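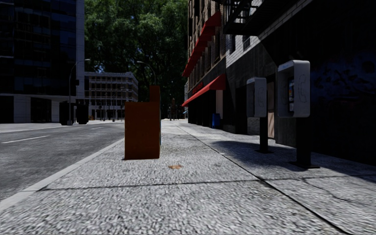 Sound in a film is usually noticed by the viewer only when it is missing or when it is wrong. For this reason a beginner gives all the attention to the camera, and records the sound at the end of the day, when everybody is tired. In this chapter we begin from the other side. Take a plain street view with strong sun on the pavement, an orange box standing on it and building fronts in dark shade, and ask what we should hear. The picture gives no answer. There can be a tram behind the corner, a radio in an upper window or a dog, and with each of these the same street becomes a different place. The viewer will believe any of them, if the sound has the correct distance and does not stop suddenly at the cut.

In Chapter 4 you learned how the editor joins two shots so that the movement continues. Now you will learn how sound can hold together shots which do not match so well. You need no special equipment for the exercises. A telephone with a recording function is enough for all of them except Exercise 5.

After this chapter you should be able to explain the difference between sound which belongs to the world of the story and sound which is added for the viewer, to make a sound list from a finished picture edit, and to decide where silence is useful.

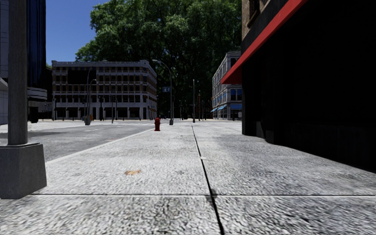 5.1 The sound list

Before any sound is recorded or taken from a library, the sound editor watches the picture without sound and writes a list. Each line has the time, the source, whether the source is seen or not seen, and the distance. It is slow work. For the short film Erora, which we use in the whole of this chapter, the first list had 133 lines, although the film has only one speaking part and most of it happens in a kitchen.

Students often ask why the list includes sounds with no visible source. These are called off-screen sounds, and they do a large part of the work. In the second scene of Erora we see a woman who peels potatoes. We hear a lorry which comes up the hill, changes gear and stops. She does not look up, but the knife stops. The lorry is never shown in the film, and still most viewers remember that they saw it. 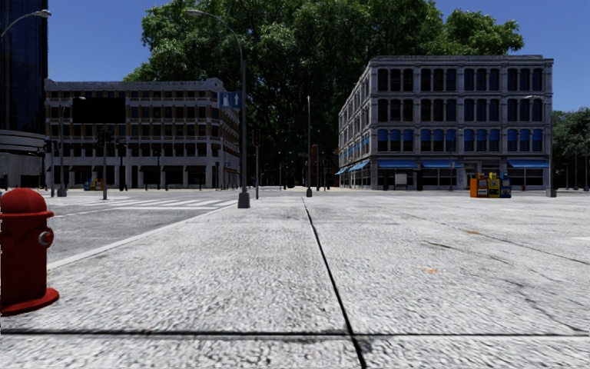
The distance of such a sound must be decided early. If the lorry is too loud, the viewer expects the driver to enter at once. If it is too quiet, the pause of the knife has no meaning. The makers of Erora recorded the lorry three times on the road above Gridar, each time from farther away, and the middle recording is the one in the film.

5.2 Background sound

Every place has a sound also when nothing happens in it. A room has a refrigerator, pipes, air. A street has traffic that is too far to be seen. We call this the background, and it should be recorded at every location for at least one minute, with all the crew standing still. When the dialogue is later cut in pieces, the background fills the holes between them.

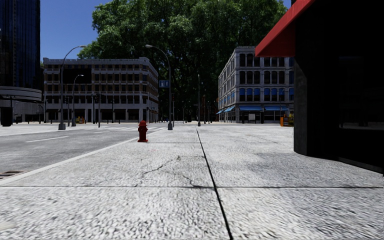
Figure 5.1 Street view with a dark red hydrant near the edge of the pavement.

A common mistake is to use one background for the whole film. In Skistau, a longer film with a running time of 156 minutes, the harbour scenes have the same wind from the beginning to the end, and after about 5 minutes the ear does not hear it any more. Compare this with Zuccaro, where the wind falls a little before each conversation and returns after it. Listen to both extracts with headphones before you continue to Section 5.3.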